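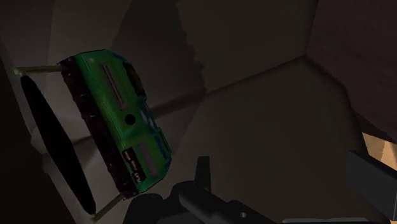

I have worked with simulated robots for several years, and I want to argue for a rule that many of my colleagues will find too strict. When a robot does something wrong in simulation, we should write it down in the same logbook, with the same form, as when a real robot does it. In our team at Ospina we did not do this, and I was one of the people who saw no need. Our simulated cell looks harmless. A green circuit board hangs at a steep tilt, two thin pale rods join it to a black disc, and the dark gripper is below with its blunt finger pointing up. There is no person who can be hurt in such a place, so we became used to closing the window when something looked strange, and starting again.

The event that changed my opinion happened on a Monday at our plant in Grurkside. The cell there takes small circuit boards from a holder and puts them into a test fixture. A light curtain protects the open side. That morning an operator reached in to straighten a cable, the curtain was interrupted, and the arm stopped. This was correct. The operator took the hand out, looked at the cable, and pressed reset. The arm then moved sideways, at 60 percent of its normal speed, to the place where the program believed the board was. But the board had been touched during the stop and it was no longer in that place. The gripper pushed the board against the holder, the board broke, and a piece of it flew out over the table and hit the operator on the sleeve.

There was no injury. I write this sentence with some discomfort, because I have noticed that it is usually the sentence after which people stop reading. The operator was wearing safety glasses, and the piece was small. These two facts have nothing to do with how well we built the cell.

The technical cause was not difficult to find. Before each grasp, the program takes a picture of the board and calculates its pose, this means its position and its angle. The pose is kept in memory until the grasp is finished. A protective stop paused the program but did not delete the pose. After the reset, the program continued from the line where it was interrupted, with a pose that was already old. In a cell where nobody can enter, this would perhaps be acceptable. In a cell where the reason for the stop is exactly that somebody entered, it is a serious mistake. The correction is three lines of code and a new camera picture, and it makes the cycle a little longer after each stop.

I would like to finish the story here, but there is a second part, and it is the reason for this essay.

We had seen the fault before. In the spring we tested the same program in Flumis, the simulator that our group uses for all new cells. We made 464 runs with random disturbances, and one kind of disturbance was a stop in the middle of the motion. In 40 of these runs the gripper came to the wrong place after the restart and touched the board from the side. The simulated board then did things that a real board cannot do. It went partly through the finger, or it jumped away and stayed somewhere in an impossible position. When you see a board pass through solid metal, your first thought is that the simulator is wrong. Our first thought was the same. We wrote "contact artifact" in the comment field, and we removed those runs from the statistics.

The comment was even true. The contact model was poor, and the picture that it gave us was nonsense. But there were two errors in these runs, one on top of the other, and the second error was so ugly that we did not look for the first. The gripper was in the wrong place before any contact happened. If one of us had asked why it was there, we would have found the old pose in one afternoon. I had access to all the data. I did not ask.

I think this is a general danger with simulation, and it is different from the danger that people usually discuss. The usual complaint is that the simulator is too clean: the light is too even, the friction is too simple, the cables are missing. All of this is correct. Engineers know it and they add noise and random light to compensate. What we discuss less is that a simulator gives us a permanent excuse. Each time that the robot fails, there is a second suspect in the room, and it is always more comfortable to accuse the second suspect. With a real machine you cannot do this. If a real gripper goes to the wrong place, you must find out why, because the broken board is on the floor.

So my proposal is as follows. A wrong motion in simulation receives a number and an owner, the same as in the plant. The owner may close it with the words "simulator error," but only if the error can be shown, for example by repeating the run with the contact turned off and seeing that the path of the arm is correct. In our case this test would take a few minutes, and it would fail, since the path was already bad. The removed runs must also stay visible in the report. A reader should see that 40 runs were taken out, and should have the chance to be suspicious.

I have presented this idea at our office in Milletport, and I will try to repeat the objections fairly. The first one is about work. A simulator can produce more failures in one night than a plant produces in its whole life, and it is not possible to fill in a form for each of them. I agree, and I do not ask for this. Failures of the same type can go under one number. Our 40 runs would have been one line in the logbook, with one name next to it.

The second objection is more serious. One colleague said that if we treat simulated failures as real ones, engineers will begin to avoid the hard tests, because nobody wants a long list with his or her name on it. I believe that this can happen. In some companies the logbook is used to decide who is careless, and in such a company my rule would probably make things worse. I do not have a full answer. I can only say that this problem also exists for real accidents, and we do not solve it there by leaving the accidents out of the book.

The third objection was that the light curtain worked, the speed was limited, the glasses were worn, and therefore the system as a whole was safe. Here I disagree completely. A reset button makes a promise to the person who presses it. It says that the machine knows the present situation and is ready to continue. In Grurkside the machine knew only the situation from before the stop, and the operator had no way to see the difference. Limited speed makes the result of a false promise smaller. The promise is still false.

Since then we have changed the program in all cells of this type, so that each stop deletes the pose. We also repeated the disturbance tests with the new version, and this time I looked at the strange runs myself, one after the other, with the contact model turned off. It was boring work. In two of them the arm again went where it should not go, for a reason that we do not yet understand, and both are now in the logbook under one number, with my name as the owner.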